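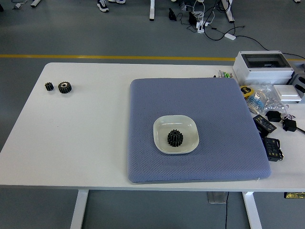
## 1. Introduction

This report presents the work carried out by our project group on the layout of a shared assembly bench in the Laradness workshop. The project was set as part of the second-year module in workshop practice and ran over one teaching term, beginning in September. Its subject was a simple one: how loose gears should be set out on a bench so that they can be found, picked up and returned without damage or confusion.

The workshop is used by several groups in turn. Before the project began, gears for the Prunen gearbox exercise were kept in a single tub together with screws, washers and offcuts of cable. Students reported that teeth were chipped, that parts rolled off the bench, and that time was lost in searching. The group was asked to propose a layout, try it, and record what was learned.

## 2. Aims

The group agreed the following aims with the module staff:

- to give each gear in use a fixed and visible place on the bench;
- to protect the part being worked on from contact with hard surfaces;
- to keep electrical items on the same bench without allowing them to spread into the working area.

A further aim, the labelling of all storage drawers, was dropped early in the term. The drawers were due to be replaced, and labels would have had to be made twice.

## 3. Equipment and Layout

The bench is a plain white table standing on a smooth grey floor. The surface is easy to wipe down, and dark parts show up well against it. Its main drawback is that it is hard, and a gear set down carelessly may mark the surface or suffer damage to its teeth.

The layout divides the table into areas, working from left to right.

### 3.1 Waiting area

The left part of the table is kept mostly clear. Two black gears are placed there side by side, the smaller on the left and the larger on the right. They lie flat with a short gap between them. In an early trial the gears were allowed to touch, and students tended to lift both when they wanted one.

The larger gear can be told apart by the lighter ring around its central hole. This proved more useful than a written label, which was often covered by a hand or a tool.

### 3.2 Working area

A square blue-grey cushion with a fine quilted pattern marks the working area. A shallow white dish with rounded corners is placed on it, and the part in use is kept in the dish. In this exercise the part is a black compound gear, with two toothed layers of different diameters.

The group tested the cushion alone, the dish alone, and the two together. On the cushion alone, small parts tended to settle into the soft surface and were awkward to lift. With the dish alone, the dish slid when pushed. The combination was preferred by all who tried it – the cushion holds the dish steady, and the raised rim keeps parts from straying.

### 3.3 Electrical area

Electrical items are kept at the right-hand end. They include a white plastic enclosure with a transparent window in its lid, a flat white square box, and a row of green and grey terminal connectors towards the back of the table. These belong to the Trornulex wiring exercise, which shares the bench.

This end remains the least tidy part of the layout. The cables in particular take up more room than had been planned for.

## 4. Method

The layout was tried in 6 sessions, each attended by students from the Prunen exercise. A total of 13 students took part. At the start of each session the gears were set out as described in Section 3. Students were then asked to take the compound gear from the dish, examine both sets of teeth, and return it.
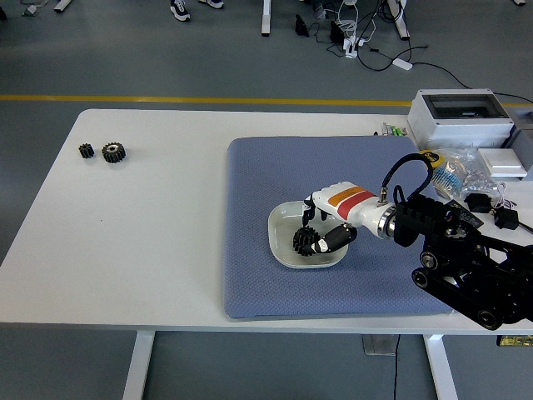 Particular attention was paid to how the gear was lifted. A pinch grip across the outside of the gear was found to be the most reliable, provided that the dish was shallow enough to allow access from the side. A deeper bowl, borrowed from the Scanlon store, was tried in 2 of the sessions and then withdrawn, as its steep sides left too little room to grip the part.

Notes were taken on whether the gear was returned to the dish, whether the waiting gears had been moved, and whether any item from the electrical area had crossed onto the cushion. Observers did not prompt the students during the task.

## 5. Results

The compound gear was returned to the dish in every session. The waiting gears were disturbed on 3 occasions, each time by a sleeve or a bag placed on the left end of the table. No teeth were found to be chipped at the end of the trial.

Setting out the bench took around 2 minutes once students were familiar with the layout. The first attempts took noticeably longer, mainly owing to disagreement over which way round the two waiting gears should go. A printed plan was then fixed to the wall and the matter did not arise again.

Cables crossed onto the cushion in more than one session. The group does not consider that the third aim was fully met.

## 6. Recommendations

The group recommends that the cushion and dish be kept as standard for the Prunen exercise, and that bags be stored away from the bench. It is further recommended that a tray or clip be provided for the cables at the right-hand end before the next intake begins work.

The deeper bowl has been returned to the Scanlon store. The printed plan remains on the workshop wall, and a spare copy has been placed with the module papers.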